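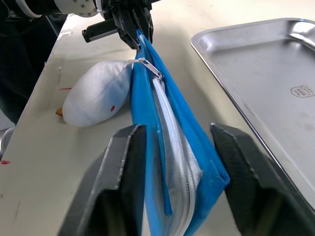 Oosthuizen, minutes secretary

Home About Minutes Guidelines Contact

Worndale Online Community Group – minutes of the May meeting

The meeting opened at 6:30 pm. The minutes of the previous meeting were accepted with one correction: the Nakex page has 1,600 members and not 2,000, as was written.

1. Neighbors' photos on the group page
There was a long discussion about pictures of children at the street fair, which were posted without asking the parents. Two members felt that a public event is public and no permission is needed. Others answered that a parent who stands in the street did not agree to be shared 109 times. It was decided that posters must ask first when a child's face can be recognized. The text of the rule will be sent to all moderators before it is published.

2. Anonymous posts
The anonymous option stays open for health and family questions. For complaints about shops it will be closed from next month. One moderator asked to have her disagreement noted – she believes that people who work in these shops will now be silent.

3. Moving to Floltus
The move was discussed again. The older members find Floltus difficult, and the archive of posts cannot be copied completely. No decision. The question of cost remains open from the last meeting.

4. Quiet hours
A proposal to stop comments between 11 pm and 6 am was rejected, 5 to 2. It may be brought again in the autumn.

5. Other business
The welcome message is too long and will be shortened. The link to the guidelines does not work on some telephones.

The meeting closed at 8:10 pm.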